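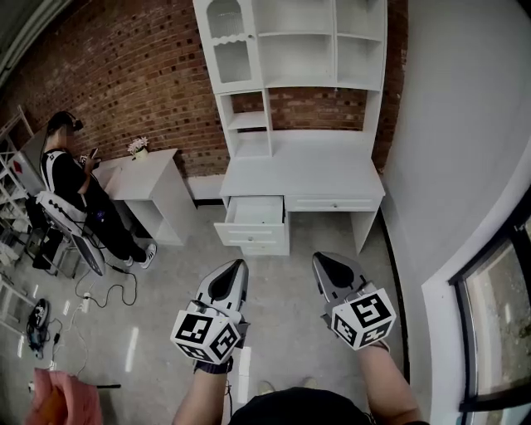
Step 3: Record the drawer task

Strap in, hold both grippers out in front of you, and face the desk. The drawer on the left starts open and empty. Your job is to close it, 200 times, as if each time were a fresh delight.

Keep the marker cubes in view. If your sleeve or your thumb covers one, scrap the take and go again.

Move at the speed of someone with nowhere to be. Ernő Takács once did 44 takes before lunch, and the Grikdale arm learned to slam.

Pause for 2 seconds at the start and end of each take — the trimming script needs them.

Vary where you stand. A robot that can only close drawers from one spot is an expensive doorstop.

Step 4: Check your takes

Play back the first few before you record the rest. Kálmán Fülöp skipped this in September and has asked us to mention it.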